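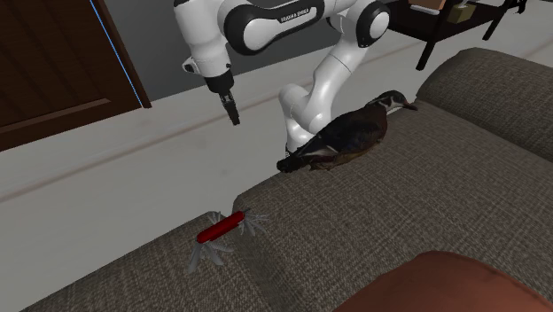
The sofa setup in the simulator, with the arm parked over the floor and the duck on the sofa top.

I ran this demo at the Vasivbridge open day in July, and people kept asking how to do it at home (yay!), so let's go.

Load the room first, then the arm. Drop in your props one at a time and let each settle. I set the pause to 3 seconds.

Start with the duck! Bring the gripper in high, open it, then lower it slowly. Save the knife for later, all those open blades are tricky to grab.

Stuck? Hit reset and try again. Montri Kongkaew needed 23 resets, and he taught me!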